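4 Preparing the wiring for the controller board

Read this section through before opening the packet marked 2. The work is done at a bench, before the board goes into its enclosure. The Eder controller is supplied with the screw terminals already fitted, so no soldering is needed at this stage.

4.1 What you need

Eder controller board
Wire harness, three strands (red, black, yellow-green)
Small flat-blade screwdriver to suit the terminal screws
Wire strippers
Side cutters
A shallow metal tray with a raised rim
Antistatic wrist strap and lead
Multimeter with a continuity setting
Spare terminal screws (in the packet marked 2)

Note: The Lemden enclosure uses the same board but a longer harness. If your carton is labelled Lemden, the steps are the same, but use the lengths given in Appendix C.

4.2 Before you start

CAUTION: Disconnect the power supply at the wall and leave it disconnected until you reach Section 6. Do not rely on the switch on the supply.

CAUTION: Metal conducts. The tray is for holding parts during preparation only. Never apply power to the board while it is in the tray or resting on its rim.

1. Clear the bench and wipe down the tray. Check for clippings of wire from an earlier job, paying attention to the corners where the floor meets the side walls.

2. Put on the wrist strap and connect its lead to the earth point on your bench.

3. Take the board out of its bag, holding it by the edges. Keep your fingers off the gold-coloured contact and the chips.

4. Check the number printed on the bag. Boards for the Mondcombe kit carry 717. If yours ends in anything else, stop and contact your dealer before going further.

5. Place the board in the tray with the component side up. Lay the harness beside it, clear of the terminal block.

4.3 Checking the harness

The three strands are held together by a short sleeve near the middle. The sleeve keeps the lengths even and should be left in place. It can be slid a little along the wires if you need more slack at one end.

1. Straighten the strands with your fingers, working away from the sleeve. Do not use pliers. Gentle waves in the yellow-green wire are normal and come from the way it is twisted.

2. Look along each strand for nicks, flattened spots or a sharp crease where the colour of the insulation has gone pale. A damaged harness should be replaced, not taped.

3. Set the multimeter to continuity and test each strand from end to end. You should get a tone on the matching colour only. If two colours sound together, there is a short somewhere and the harness can't be used.

4. If the ends are frayed, trim them square and strip back enough insulation to reach the full depth of the terminal. Twist the bare strands together, clockwise.

5. Pick up all offcuts as you go. A single hair of copper under the board is enough to cause trouble later, and they are hard to see against a bright metal surface.

4.4 Connecting to the terminal block

The terminals are the green screw type. Turn the board so that the wire openings face you.

1. Back each screw off until the clamp is fully open. Don't remove the screws - they are small and roll a long way.

2. Bring the harness up to the board in a loose curve. The sleeve should not pull on the block.

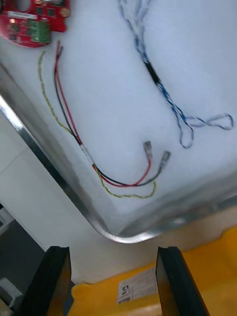 3. Connect the black wire first, then the red, then the yellow-green. Match each one to the terminal positions on the card for your kit. The order in which the wires leave the sleeve is not a guide to the terminal order, and they may cross on the way.

4. Push each wire in until the insulation meets the face of the block. No bare copper should show outside.

5. Tighten the screw until it is firm, then give the wire a light tug. If it moves, undo the screw and start that wire again.

6. Repeat the continuity test, this time from the screw head to the free end of each wire.

Note: On kits packed at Dusville before the September change, the card is printed on the back of the parts list. Later kits have a separate card.

4.5 If something is not right

The wire will not go in. The clamp is probably only partly open. Back the screw off further. If it still won't go, check for a stray strand folded back over the insulation.

The screw turns but does not grip. The thread may be stripped. Try a spare screw from the packet. If that also turns freely, the block needs replacing and the board should go back to your dealer. Quote fault code 71 on the return form.

The wire comes out when tugged. Either the stripped end is too short or the clamp has closed on insulation. Trim, strip again and refit.

4.6 Storing a part-finished board

If you have to leave the job, lift the board and harness out of the tray together, supporting both, and return the board to its antistatic bag. Coil the harness loosely outside the bag, with no tight bends near the block. Keep the spare screws in their packet.

Go to Section 5 to fit the board to its enclosure.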